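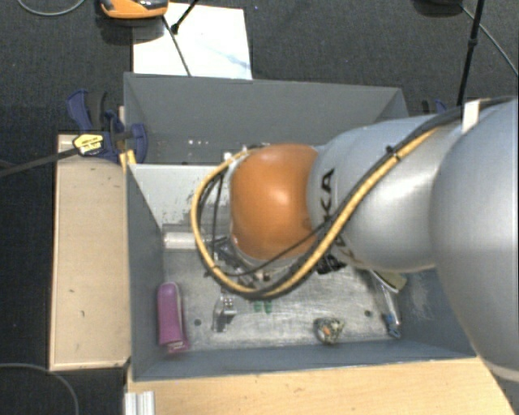

Gelbes Kabel, orange Abdeckung, graue Kiste.

Kabel in der Wohnung, Teil 2

Im ersten Teil hatte ich geschrieben, dass ich die Schublade bis zum Sommer ausmiste. Jetzt ist der 13. Apr. 2019, die Schublade klemmt seit Wochen, und ich habe sie mit dem Fuß aufbekommen, was ich dem Vermieter nicht erzähle.

Jeder Haushalt hat so eine Schublade. Bei meinen Eltern war es ein Schuhkarton, auf dem »Strom« stand. Bei mir ist es das unterste Fach der Kommode im Flur, ein Möbel, das laut Katalog für Schals gedacht war. Schals liegen darin keine. Es liegen darin die Netzteile von Geräten, die ich verschenkt, verloren oder fallen gelassen habe, dazu vier Meter Antennenkabel für einen Fernseher, den ich nie besaß.

Das Perfide ist, dass man nichts davon wegwerfen kann. Im Dezember habe ich es einmal getan. Ein schwarzes Netzteil, klobig, ohne Beschriftung, seit dem Einzug nicht angefasst. Keine zwei Wochen später stand ich vor der Lichterkette für den Balkon und wusste sehr genau, wie der Stecker aussehen müsste. Ersatz gab es bei Cendance für einen Betrag, der über dem Preis der Lichterkette lag. Ich habe ihn bezahlt. Es war Advent, da macht man so etwas.

Seitdem sammle ich mit schlechtem Gewissen in beide Richtungen.

Eine Freundin schwört auf Kabelmanagement. Ich hielt das für eine Abteilung, die man nach der zweiten Umstrukturierung schließt, aber es gibt dafür ganze Regale im Baumarkt. Ich war dort und kam mit einer Packung Kabelbinder heraus, 500 Stück, weil die kleine Packung ausverkauft war. Wer jemals 500 Kabelbinder besessen hat, weiß, dass sich das Leben danach in ein Vorher und ein Nachher teilt. Ich habe die Leselampe gebündelt. Ich habe den Router gebündelt, der seither nur noch an einer einzigen Stelle stehen kann, nämlich da, wo er stört. Den Staubsauger habe ich auch gebündelt und am Samstagsputz gemerkt, dass er nun bis knapp vor den Teppich reicht.

Dann die Box. Urneo heißt sie, Modell Urban, aus hellem Kunststoff, mit Schlitzen links und rechts. Man legt die Steckdosenleiste hinein, Deckel drauf, und von außen sieht es aus, als wohnte man bei jemandem mit Einkommen. Von innen sieht es aus wie vorher, bloß dunkler. Ich bin trotzdem sehr zufrieden und habe Besuch zweimal darauf hingewiesen. Beim zweiten Mal war es derselbe Besuch.

Zurück zur Schublade. Ich habe am Vormittag drei Haufen gemacht: »brauche ich«, »brauche ich nicht« und »Scart«. Am Nachmittag habe ich die Haufen wieder zusammengelegt, diesmal aufgerollt, jedes Kabel mit einem Binder drum. Dadurch ist das Volumen gewachsen. Die Schublade geht jetzt zu, wenn man das Antennenkabel heraushält.

Es liegt vorläufig bei den Schals.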